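Open day at Gadham, what you missed

Posted Jun 14, 2019

Right, quick one before I lose my notes. A bunch of us went over to the Gadham depot for their automation open day and I promised to write it up for those who couldn't get a seat in the minibus. Apologies for the state of this, I'm typing it between two other things and the newsletter goes out at lunch.

Numbers first. 43 signed up, 30 came. Not bad for a weekday with the bypass shut. Coffee was decent. Parking was not. If you go to the next one, use the upper gate and ignore the satnav, it takes you to the cattle market.

Who showed us round: Randi Strand, who runs the floor, and Leif Ledefoged from the software side (Ladefoged! sorry Leif). They split us into two groups and swapped over halfway. I was in Randi's lot first so that's the order you get.

The sorting line. Big, loud, mostly what you'd expect. Parcels up the belt, read from the top, pushed off sideways into chutes. What I hadn't understood from the brochure is that the pushing is done by small arms made by Pedetti and each one decides for itself, there's no big brain upstairs telling it what to do. Arnar Bach asked what happens if two of them want the same parcel. Leif said they don't, it's by position. Arnar asked again. They were still at it by the coffee urn.

We were allowed to put our own parcels on. Somebody sent a football round in a carrier bag and it got rejected every time, fair enough. Mine was a shoebox and it went down chute 13 like it was supposed to. Very pleased with my shoebox.

Then the picking cell. Behind a fence, one arm, suction on the end, lifting bags of rice out of one tub and into another. Slower than I thought. Randi was quite open about that. They don't run it for speed, they run it on the late shift when it's hard to get people, and it plods on. It did stop once while we watched. A light came on, a lad walked over and moved a bag, pressed the button, off it went. Sólveig Lund reckoned that was the best bit of the day and I think I agree, you learn more from the stopping than from the going.

Questions at this point were mostly about jobs. Randi's answer, as near as I got it down: same head count as before the cell went in, different hours, less lifting. Two people have moved over to looking after the machines and got a pay grade for it. She said to ask them ourselves, so some of us did, over the sandwiches. One likes it. The other misses the radio, they can't have it on near the cell any more.

Cages. This was the part I'd come for, because we have exactly the same headache at Biswood and I've been banging on about it since March. Depots run on cages. Stuff comes in by belt and by robot but at the edges it all ends up in something on wheels, and someone has to push it, park it, and know what's in it. So the talk on "the last ten metres" was standing room only.

The short version is that they haven't automated that and don't plan to for now. Hands on the rail, push it into the corner, back in its taped spot. They looked at self-driving tugs and the quote was silly money, plus the small rooms are too tight to turn in. What they've done instead is mark out the floor and put signs on the walls, so that every cage has a home and the software knows which home. Low tech. Works on paper, and Leif says it works off paper too.

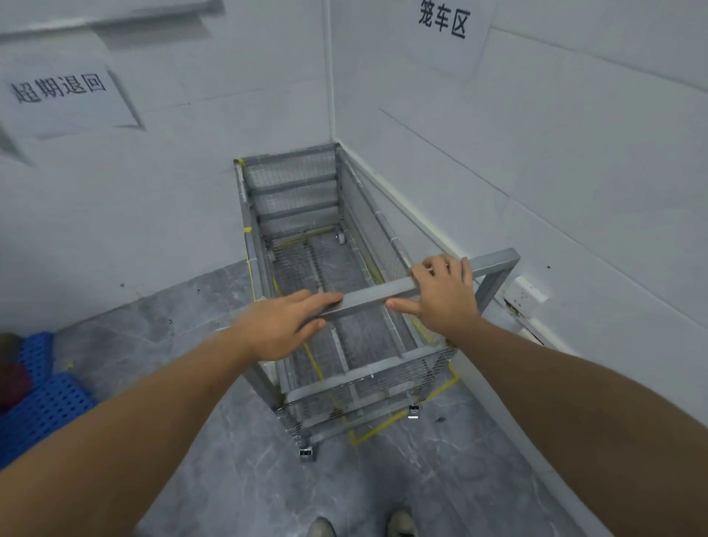

Cage in its corner. Sign on the right-hand wall says 笼车区, cage cart area. The one on the left is 超期退回, for overdue returns.

The idea with the overdue ones is simple enough. Anything not collected in time gets pulled out of the normal run and put somewhere seperate, and it goes back to the sender in one go. Before, they were sending them back in dribs and drabs and paying for it every time. Þórey Fogh does returns for us and she was scribbling so hard she missed the biscuits. Expect a proposal.

Things people asked about cages, in no order:

Can a robot find a cage if it's not in the taped box? No. If it's off the line by much, the system thinks the spot is empty. Hence the nagging about tape.

Who redoes the tape? Whoever's on earlies. It wears.

Why not paint? They did paint at the old site and then moved everything the following month.

What about the folding kind? They like them, less space when they're empty, but check your fingers. Randi has a whole speech on fingers. Both hands on the rail where you can see them, don't push from the mesh, don't pull one backwards down a slope. We all got the speech.

Casters. Long discussion on casters. I won't repeat it. If you care about casters speak to Arnar, he took more notes on wheels than on anything else.

After lunch, the bit with the software. I'll be honest I flagged here. Leif had a big screen with the whole floor on it, every chute, every parking spot, little squares going green and orange. They call it Brynjólfsdóttir, after the woman who drew the first floor plan apparently, and no one has managed to shorten it so everyone just says "the board". 553 locations on it. He let us break things. You drag a cage to the wrong place on the screen and it tells you what'll go wrong an hour later, late van, full chute, whatever. Sólveig managed to bring the entire evening shift to a halt with a single cage, and got a round of applause.

Useful point from that session, one I want to take up at our next meeting: the board doesn't know anything it isn't told. Arms report in by themselves. Cages don't, a person has to scan them when they park. Miss the scan and you've got a cage that's sitting right there in its box and doesn't exist as far as the board's concerned. They lose about a cage a week that way. Usually found by someone walking past it.

So for us at Biswood, my own two penn'orth, argue with me if you like:

We don't need the arm. Not at our volumes. Lovely to watch.

We could do the floor marking next week. Tape and a printer. Big plain signs, at eye level, a couple of words each.

The returns corner, yes, definately. Ours is currently wherever there's a gap.

The board, maybe, if they'd let us try a cut down version. Leif didn't say no. He didn't say yes either. I've written to him.

Grumbles, for balance. The headsets on the tour cut out every time we went near the big door. The second group got a shorter go on the sorting line, Gadham know about it and have said sorry. And the safety shoes they lend out only go up to a ten, so bring your own if you've got proper feet. A couple of people had to do the line from behind the barrier.

The slides are being sent round once they've taken the prices out. I'll forward them, don't all email me. Anyone who took pictures on the day, can you drop them in the shared folder under Gadham, with your name in the file name please, last time I had a whole folder of "photo (1)" and no clue.

Next visit isn't fixed. They're talking about an evening one so people can see the picking cell doing its real shift, and there'd be room for a minibus load from us. Names to Þórey, she's holding the list. First come first served, but if you missed this one because of the seats you go to the top.

Thanks to Randi and Leif for putting up with us, and to whoever left a blue umbrella on the bus, it's behind my desk.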